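Garkier Mentoring Records – README

4 min read

Hi, and thanks for opening this before the spreadsheet! I'm Rhea Belmonte and I put this release together, mostly in the evenings, with a lot of help from Pacita Dumlao, who ran the mentoring side of Garkier for its first 2 cohorts and remembers everything I forgot to write down.

## What you get

Garkier pairs graduate students in the sciences and engineering with mentors outside their own university. Each pair fills in a short form after every meeting, and those forms are what we're sharing. There are 413 students in the release and 2,400 meeting records. If you've used the older Irnero survey, please don't merge the two – the student codes look alike but they don't match, and I've already lost a weekend to that one.

The files:

- `students.csv` – one row per student, with field, year of study and home region
- `meetings.csv` – one row per meeting, with length, topic codes and who asked for it
- `topics.csv` – the code list, which you'll want open in another window
- `notes_clean.csv` – free-text comments, with names taken out

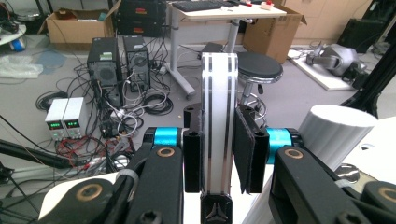 *Gripper with its fingers open, white panel in the middle.*

## How the forms were collected

Students got a link by email after each meeting and had 6 days to fill it in. After that the link closed. Jhun Policarpio set this up in Prirham, our form tool, and it mostly behaved, except in September when a batch of reminders went out twice and some people (very kindly) answered twice. We kept the first answer and dropped the second. If both came in with the same time stamp, we kept the longer one.

Mentors filled in a shorter form, and I've left it out of this release. The wording changed halfway through and I couldn't find a fair way to line up the old questions with the new ones. Rodel Dimaculangan thinks it can be done, so maybe next time!

## About the topic codes

We started with a huge list and cut it down after reading the first set of comments. The code that causes the most trouble is `ADV`, for "advisor relationship". Students used it for anything from a friendly question about office hours to a serious conflict, so please read the comments before you count it as a problem. `CAR` is career talk outside academia and `CAR2` is career talk inside it. Yes, I should have picked better names.

A meeting can have more than one code. They're separated by semicolons and their order means nothing.

## Things to watch out for

Region is the home region, and plenty of students were studying somewhere else entirely. Year of study is what the student typed, so you'll find "4th", "fourth" and "still here" in the raw column. The cleaned column next to it turns all of these into numbers or blanks.

Students who left the program stay in the file up to their last meeting. We don't record why they left, and I'd ask you not to guess from the comments.

Meeting length is in minutes. A zero means the form was filled in for a meeting that got canceled, so filter those out before you take an average.

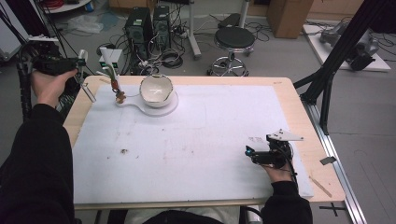

*At the pine table, a gripper in each hand and the foam board laid out.*

## Using it

Research and teaching are both fine, and so is poking around out of curiosity. Please don't try to work out who anyone is. Some fields are small, and Marites Rivera went through the comments line by line to take out lab names and thesis titles. If you spot one she missed, write to us privately and we'll fix it in the next version.

To cite it, "Garkier Mentoring Records, Belmonte and Dumlao, March 2020" is plenty.

## Still to do

- Sort out the mentor forms (see above, Rodel)
- Add the Shi workshop sign-ups, once we've agreed on which columns can go out
- Rename `CAR2` without breaking everybody's scripts

Questions are welcome, even small ones. I answer slower during thesis season.

6 comments | 2 shares

Contact the Garkier data team | Back to top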